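Planning a hand-held gripper station: gallery and buying notes

Varkley is pricing hand-held grippers for cloth handling work, with a first order planned for October. We are buying for one bedroom station to begin with and may add others after that. This page puts a few pictures of the work next to the notes we have been keeping on cost, so that anyone asked to sign off the budget can see what the money is meant to cover.

The station budget has four lines: grippers, spare parts, furniture and linen, and operator time. The grippers are the largest single purchase but not the largest line. Operator time is, and by a long way. We had it the other way round in the first draft and had to redo the sheet.

We have two quotes, one from Beltora and one from Phuthong. Beltora sells its grippers in pairs and includes a charging dock. Phuthong sells them singly, quotes a shorter lead time and leaves the dock out. Delivery is extra with both.
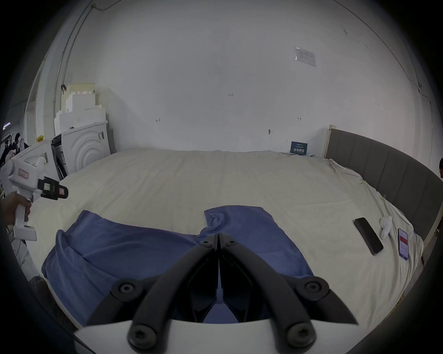

Birska wrote in to say that we should ask both suppliers for the price of replacement fingers before comparing anything else. On their own order the fingers were left off the quote, and by the end of the first year spares had come to roughly 17 per cent of what they paid for the grippers. They would also like to know whether either supplier will sell the screws separately.

We have asked. Beltora sells fingers and screws as one kit. Phuthong lists the fingers on their own and has not answered about the screws. We have added a spares line to both columns of the comparison and will fill in the second when we hear back.

Furniture and linen

A full-size bed takes up most of a small room, so floor space needs settling before the order goes in. Measure the doorway as well. Sheets and clothes are cheap but they do get used up, and we have allowed for 5 sets of bedding per station. Plain T-shirts are bought by the box. We suggest keeping to ordinary high street sizes and several colours, including some mid-blues and greys.

Mark out the wall and the furniture positions once and leave them alone. Moving a bed back to where it was takes up paid time, and the cost never shows on an invoice.

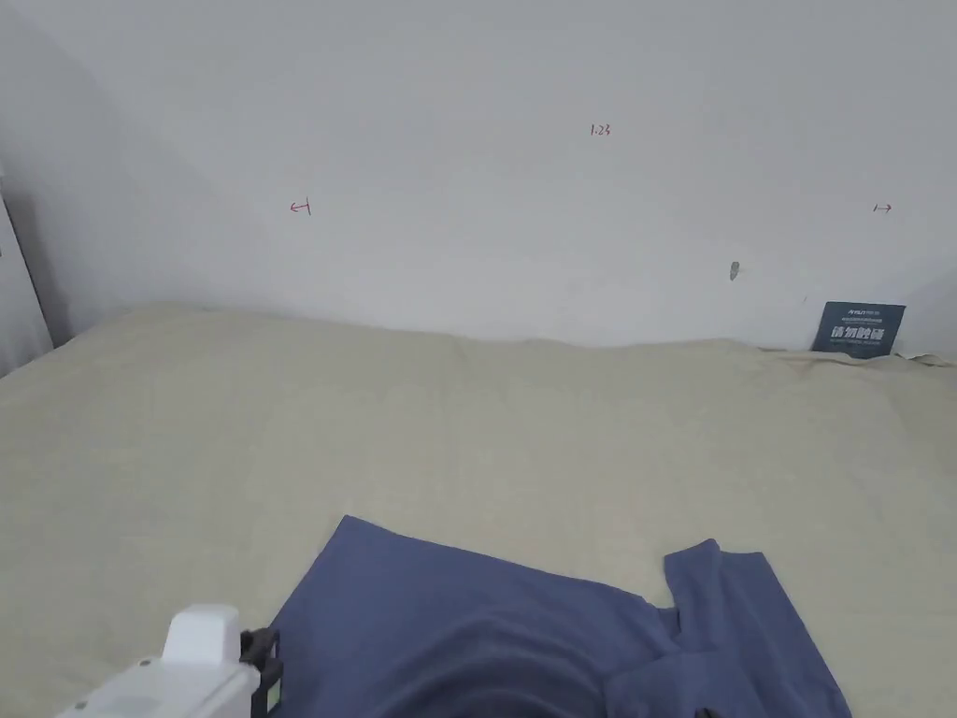 Blue short-sleeved T-shirt on the bed, with what look like measurement marks in red on the wall behind.

Operator time

Allow for training before any useful hours are counted. We have put in 2 days per operator. Pay for breaks, too. Holding a gripper at arm's length over a wide bed is tiring, and a rota that ignores this will slip. Our plan assumes 95 hours of work in the first month at the first station, and we will look at the figure again before paying for another.

If you share a room with other equipment or with appliances, check the sockets and the walking space. Charging needs a fixed shelf away from the bed. Extension leads across the floor were turned down at our last safety check and the shelf is now in the budget under furniture. 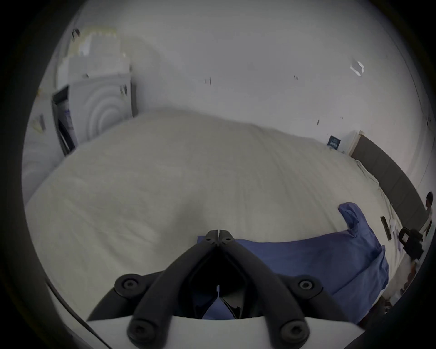

Gripper over the bed, blue cloth to the right, washing machine on the left side of the room.

Still to be settled

Whether to take the Beltora service plan, which is paid yearly in advance. Whether spare grippers are held at each station or in one central store. Who pays the return carriage on faulty units, as neither quote mentions it.

Prices were last checked on July 30, 2023. Both quotes exclude VAT.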